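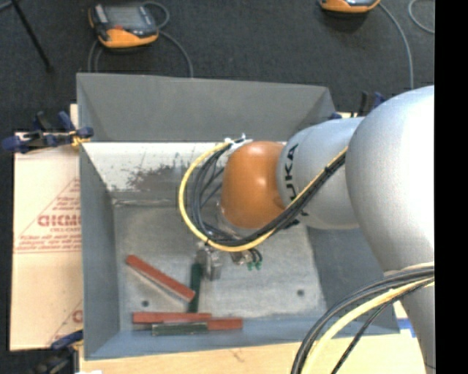 Boletim da Skurkero, edição de 7 de dezembro

Pessoal, boletim curto esta semana (sempre digo isto e depois sai um lençol). Muita coisa a mexer na orla e pouco tempo para escrever. Vamos por ordem, mais ou menos.

Zaltura: o bloqueio acabou

Quem ainda tinha carga parada na estação de El Idrissi já pode sair. O bloqueio caiu ontem à noite, no fim do tick, depois de a Woltoda retirar as últimas alas de intercepção do ponto de salto. Sem combate. Simplesmente foram embora. Quem estava de vigia no canal de voz confirma: nenhuma nave hostil na lista local durante a noite toda.

Para quem chegou agora: a Woltoda controlava Zaltura desde agosto, cobrava passagem a toda a gente e abatia quem não pagava. A nossa parte foi pequena, escolta e abastecimento, mas contou. Entregámos 3443 toneladas de peças e combustível à estação enquanto durou o cerco, quase tudo em voos nocturnos, quase tudo em cargueiros médios porque os pesados não cabem nas docas de baixo. Obrigado a quem voou. Obrigado também a quem ficou a fazer de isco no cinturão, três horas a correr de um lado para o outro com escudos a meio.

O acordo (o que se sabe)

Texto completo ainda não saiu. O que temos vem do resumo que o Pylyp Nechyporuk publicou no canal da diplomacia, e ele esteve na mesa, portanto confiem. Pontos principais:

Passagem livre em Zaltura para todos os grupos que assinaram. Nós assinámos.

A Woltoda fica com as duas refinarias do anel exterior. Sim, as duas. Sei que há gente chateada, já li as mensagens todas, ver mais abaixo.

El Idrissi volta a ser estação neutra. Proibido disparar na zona de aproximação, mesmo contra piratas com prémio. Esperem que saiam da zona.

Taxa de atracagem fixa, 200 créditos por nave, qualquer tamanho. Antes era por tonelada. Para os cargueiros é óptimo, para quem voa de batedor é um bocado roubo.

Revisão do acordo daqui a oito semanas. Se alguma parte quiser sair tem de avisar com quatro dias de antecedência. Foi o ponto que levou mais tempo, diz o Pylyp, a Woltoda queria um dia só.

Sobre as refinarias

Respondo aqui uma vez e não volto ao assunto até à reunião. Não tínhamos pilotos para as segurar. Nas últimas duas semanas a defesa do anel foi feita por seis ou sete pessoas, sempre as mesmas, e duas delas já disseram que precisavam de parar. Podíamos ter ficado com uma e perdido a mesma passado uns dias, com as naves todas lá dentro. O Pylyp trocou as refinarias pela passagem e pela neutralidade da estação. Eu teria feito o mesmo. Quem discorda tem a reunião para dizer, e diga mesmo, mas com modos. Houve coisas escritas no canal geral que foram apagadas e não é por acaso.

Mercado

Preços malucos, como era de esperar. Com a rota aberta toda a gente despejou o que tinha em armazém e o minério caiu a pique. O refinado ainda aguenta. Uma chapa de casco de segunda estava hoje de manhã a 1405 créditos em El Idrissi, há uma semana pagava-se mais do dobro. Se precisam de reparar a frota, é agora. Se têm chapa para vender, esperem, ou levem para os sistemas do sul onde a notícia ainda não chegou aos preços.

Atenção aos contratos falsos. Andam a circular pedidos de transporte em nome da Skurkero com caução alta e destino fora da zona neutra. Não são nossos. Os nossos contratos saem sempre pela conta da corporação e nunca pedem caução a membros. Já caíram dois. Se receberem um, captura de ecrã e enviem para o canal de segurança, não respondam.

Frota e reembolsos

Os reembolsos das perdas do cerco começam a ser pagos esta semana. O fundo tem 3,1 milhões e chega para tudo o que foi declarado até agora, a conta fecha se ninguem aparecer com um cruzador perdido à última hora. Para pedir: relatório de combate, configuração da nave, nome de quem comandava a ala. Sem relatório não há pagamento, desculpem, foi assim que ficou votado.

Quem perdeu naves emprestadas pelo hangar comum não precisa de fazer nada, já abatemos na lista.

Faltam pilotos de logística. Faltam sempre. Quem tiver as perícias treinadas e não quiser combater, fale connosco, há escoltas curtas todas as noites e agora são bem mais calmas. Fornecemos a nave e o seguro. Para os novatos há aulas no sistema de treino, trazer uma nave barata, vai explodir.

Mapa de saltos

O mapa antigo já não serve. Os dois portões que estavam marcados a vermelho em Zaltura passam a verde, e o atalho pelo cinturão fica desaconselhado, ficaram lá minas e ninguém sabe bem quantas nem de quem. A Woltoda diz que limpou as dela. Pode ser. Dêem a volta por fora, são mais uns minutos.

Versão nova do mapa no sítio do costume. Se virem rotas erradas avisem, fiz aquilo à pressa com a lista de um batedor que adormeceu a meio.

Patch

Manutenção do servidor prevista para o próximo ciclo, tempo parado normal. Das notas que já saíram, o que nos interessa:

Os interceptores ligeiros perdem alcance no bloqueador. Finalmente.

Os cargueiros médios ganham um compartimento pequeno para munições, separado do porão. Ainda não se sabe se conta para o limite de massa no salto.

O bug da doca 4, aquele que virava a nave ao contrário à saída, está dado como corrigido. Já estava dado como corrigido no patch anterior.

Interface do mercado com filtros novos. Não testei.

Deixem as naves dentro de estação antes do reinício. Quem ficar desligado no espaço na zona do cinturão fica por sua conta, e não há reembolso para isso.

Reunião geral

Canal de voz principal, à hora habitual, logo a seguir ao patch. Ordem de trabalhos: acordo, refinarias, eleição do novo responsável de hangar, e a proposta de mudar a base para El Idrissi. Esta última vai dar conversa. A favor: docas grandes, mercado cheio, neutralidade. Contra: taxa de atracagem a cada entrada, vizinhos da Woltoda no mesmo corredor, e temos um hangar inteiro de tralha para mudar de sítio. Contas feitas por alto, a mudança são 3170 metros cúbicos só de módulos guardados, sem falar das naves. Quem tem coisas lá esquecidas faça o favor de ir buscar ou vender antes, etiquetas sem dono vão para o fundo comum.

Quem não puder estar deixa o voto por escrito no tópico. Votos por mensagem privada não contam, da última vez foi uma confusão.

Candidatos ao hangar: por enquanto um, e ele pediu para eu não dizer o nome até ter a certeza. Aceitam-se mais.

Avulsos

O concurso de pinturas de casco fica adiado, havia só duas entradas e uma era minha.

Procura-se quem queira traduzir o guia de mineração, metade está feita, a outra metade está em rascunho com abreviaturas que já ninguém percebe.

O tópico das histórias do cerco está aberto. Mandem textos, capturas, gravações do canal de voz (com autorização de quem lá fala!). A gravação da noite do isco já lá está e vale a pena, aviso que tem palavrões.

Falta o relatório de produção do estaleiro, não chegou a tempo. Sai na próxima.

Voem com seguro.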